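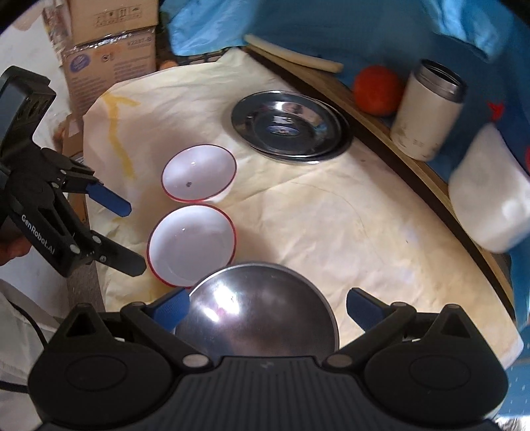 Acero y esmalte: dos maneras de envejecer

En el taller de menaje de Grastesstead, Remo Fuchs clasifica las piezas por superficie antes que por uso. El acero inoxidable admite estropajo fino en el sentido del pulido; el esmalte, solo esponja. Un cuenco blanco de borde rojo conserva el brillo durante décadas si no recibe golpes en el labio, la zona donde la capa vítrea es más delgada y salta primero.

El catálogo Weddale reúne más de 335 piezas de mesa. Angus Guthrie, que lo revisa cada octubre, anota diámetro, peso y estado del canto - el fondo le interesa menos. Los platos de acero se apilan sin separador. Los esmaltados llevan un paño entre uno y otro, y nunca más de cuatro por columna.

Las etiquetas adhesivas se retiran con agua a 42 grados y aceite vegetal. Fuchs desaconseja la cuchilla: deja una marca radial que ningún pulido doméstico elimina.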